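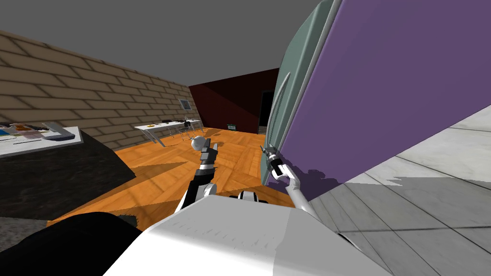
Opening a Refrigerator in Simulation with a Two-Armed Robot

Student project report, Cikine track, spring term

Summary

We taught a simulated two-armed robot to open a refrigerator in a furnished room, using demonstrations and a fairly small learned policy. The part we are most excited about is the viewpoint result. A policy that sees the room from the head and also from both wrists does much better than one that only sees from the head, and the gap was bigger than anyone in our group bet on at the start!

Our starting question was simple. If the robot already has a good overview of the kitchen, does it still need to look from the hand? Opening a door seemed like a great test, because the arm hides part of what it is working on and the last few inches matter most.

Setup

Everything runs in the Wosaton simulator on the lab machines. The robot has a torso and two arms with grippers, and the cameras are a head view and one view per wrist. The policy gets the pictures plus the joint positions, and it puts out small joint motions for both arms. It is never told where the door or the handle is.

We recorded 452 demonstrations by teleoperation, mostly in January, when the lab was quiet. Between runs the simulator changes where the robot starts and what colors the appliance and the walls get. The colors are pretty wild sometimes (purple refrigerators are among the tamer ones), but that is what keeps the policy from just memorizing one kitchen. After cutting the demonstrations into short clips and throwing out the ones where the operator stopped to think, we had 3,481 clips to train on.

What the wrist view adds

Close to the door, the wrist camera shows both fingers and the surface behind them in the same picture. The head view can't do that from so far back. When the fingers are open near the big purple panel, the edge of the panel passes right behind one finger, and that gives the policy something very direct to line up with.

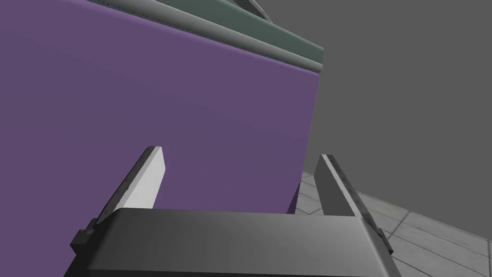
Training

We used behavior cloning with a shared image encoder, so the same network weights look at the head view and the wrist views. A small tag tells the network which camera it is looking at. We tried separate encoders first. They took longer to train and fell apart on new wall colors, and the shared version was better within one evening of training, so we stayed with it.

The 2 policies we compare are identical except for the cameras:

Head only: head view and joint positions.
Head plus wrists: head view, both wrist views and joint positions.

Both saw the same clips in the same order. We are grateful for the Hjaltadóttir notes on camera dropout, which we followed closely. During training we sometimes blank one of the views, so the policy can't lean on a single camera the whole time.

One worry was that a wrist camera would be a distraction whenever it points away from the door. It often takes in the rest of the room instead: the long table with a bowl and a bottle on it, the chairs, even a little framed picture lying on the tiles. None of that has anything to do with opening a refrigerator, and we wanted to know if the policy would start reacting to it.

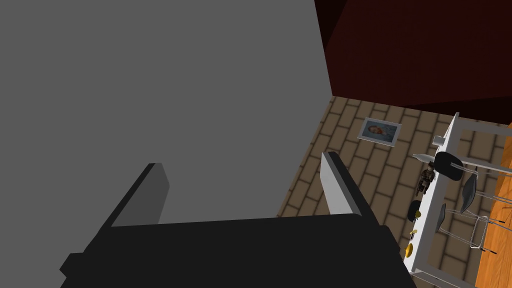
Results

Head plus wrists won on every room layout we held back for testing. The head-only policy usually got the arm to the right neighborhood, then closed the fingers too early or slid along the front of the door. With wrist views the approach was slower near the handle and the grasp was much cleaner – you can really see it in the playback.

The distraction worry mostly went away. We moved the tabletop objects between test runs and the arm paths hardly changed. Removing camera dropout brought some of the trouble back, so we think that trick is doing real work here. 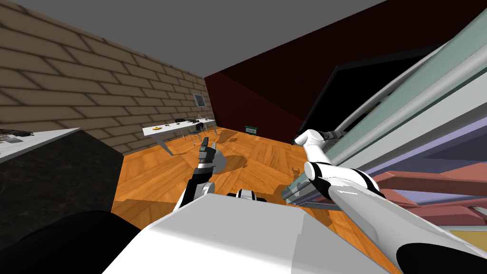
Figure 4. Head view. The right gripper is at the appliance while the left one stays open and empty over the floor.

We also found that the idle arm matters more than expected. In early versions it drifted and ended up in front of the head camera. Adding a light penalty on motion of the arm that isn't needed fixed most of that, and it made the videos a lot nicer to watch, too.

Limits and next steps

All of this is simulation, and the contact between finger and handle is more forgiving than the real thing. We also only tested one kind of task. Next we want to close the door again, then take something off a shelf with the free arm while the other one holds the door. The Bilex arm in the teaching lab has a wrist camera mount, and we have asked for time on it. Code and the clip list are in the course folder under the Cikine name.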